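Clesdale shop opens its practice files to local schools

CLESDALE, Thursday, March 29, 2018 — Susell, the small automation shop that most people in Clesdale still know for its bottling equipment, said this week that it will share its growing collection of robot practice runs with three area high schools, and the teachers who have been asking after it since February could hardly be happier.

The collection, which goes by the name Filel, is made up of short recorded tasks carried out by an arm inside a computer program. A person steers the arm through a simple job from start to finish, the run is saved, and a learning system later studies the saved runs and tries to work out the moves for itself. The shop has kept at it through a long winter, with three people taking turns at the controls — and a good deal of coffee, by all reports. 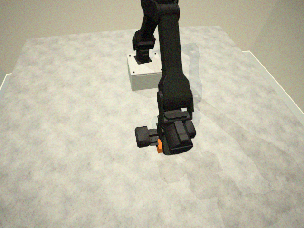 Gathering the runs is slow and patient work, and the shop is glad to say so to anyone who stops by the front office. Each one has to be steered with care, looked over afterward, and thrown out if the person at the controls wandered off the task. The jobs themselves are kept plain on purpose, like gripping a small orange block and holding it just above a mottled gray table with nothing else on it to get in the way. Later sets will bring in more objects, and the shop hopes students will have ideas of their own about which ones to try first.

The schools will get the files at no charge, along with a short guide written with help from Ekinci, the software firm across the river that built the steering program. Classes can begin using them after spring break, and an open evening for parents is planned in the Susell lunchroom, where visitors of any age from 9 up will be welcome to take a turn at the controls.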